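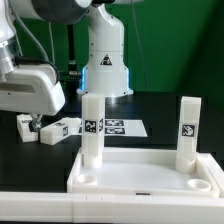
About Us

Gevholm records manipulation demonstrations. Clients bring us a task they want a robot arm to perform, and we deliver a set of recorded runs in which a trained operator has performed that task through the arm itself, either by guiding it by hand or by driving it remotely. We do not sell arms, and we do not sell policies trained on the recordings. Most of our work concerns small assembly: inserting, stacking, seating a part in a tray or fixture.

The company was started by Nuno Macedo, who still runs the floor and signs off each new task before recording begins. It occupies one building, with the cells on the ground floor and the annotation desks above them.

How a Task Is Set Up

A task begins as a written sheet. The sheet names the parts, the start condition, the end condition and the tolerance at the end. If two people can read the end condition and disagree on whether a run meets it, the sheet goes back to the client. This stage often takes longer than the recording.

Parts are then made or modified for the cell. Our standard practice on block and pillar tasks is white parts on a black tabletop, with a square marker fixed to more than one face of each part. A part lying on its side should still present a marker, and so should a part that is standing. A printed sheet of larger markers lies flat on the table as a common reference. Backdrops are plain green, which makes the background simple to mask or replace later.

Markers are used to measure part pose. Some clients do not want them visible to the trained model, and for those clients we can deliver a second version of the images with the markers painted out. The pose files are the same in both versions.

Hand Guiding

In hand guiding, the arm is put into a compliant mode and the operator moves it directly. Joint positions are logged throughout. The operator's hands are often in view, so the motion is replayed on the arm without the operator, and the replay is what the cameras record. Replays that fail are kept and labeled as failures.

We recommend this method for slow tasks with few contacts. It gives smooth paths and needs little operator training. It is poorly suited to tasks where the force at the fingers matters – a person pushing on the wrist cannot feel what the fingertips feel.

Remote Control

Most of our current work is done by remote control. The operator sits outside the cell and moves a leader device, and the arm follows. Our operating software is called Millier. It handles the link between leader and arm, scales the motion where fine placement is needed, and stamps every stream against one clock.

Millier offers 2 scaling modes, coarse and fine, switched by a foot pedal. Operators use coarse to approach and fine for the last part of the motion. The moment of switching is logged, and several clients have found it useful as a rough segment boundary.

New operators practice on a fixed exercise before they are assigned to client work. They are not scored on speed. Fast operators tend to produce paths with corrections in them, and the corrections are learned along with everything else.

What We Deliver

A standard order is 1,000 accepted runs of a single task. Smaller pilot orders are possible; the pilot for the Coelho pillar placement task closed at 433 runs, which was enough for the client to change the tray design before the full order. Each run contains:

Camera streams, fixed views only unless wrist views are ordered
Joint positions and commanded positions
Gripper opening and commanded opening
Part poses from the markers, with gaps left as gaps
Operator code, cell code and outcome label

We do not interpolate missing poses. If a gripper covers a marker and no other marker on that part is visible, the pose is blank for that interval.

Review

Every run is viewed by a reviewer who did not record it. The reviewer checks the end condition against the task sheet, marks the outcome and flags unintended contact. Rejected runs are available on request and are stored separately under the name Wosen, our archive format, for 2 years after delivery.

Visits and Inquiries

Clients may attend the first recording session of a new task, and we encourage them to do so. Changes to the task sheet are free of charge until that session ends. For a quotation, send the task sheet in draft, drawings of the parts and the arm and gripper model you intend to use. Samples of the parts can follow by mail.

Page last revised 6 Nov 2020.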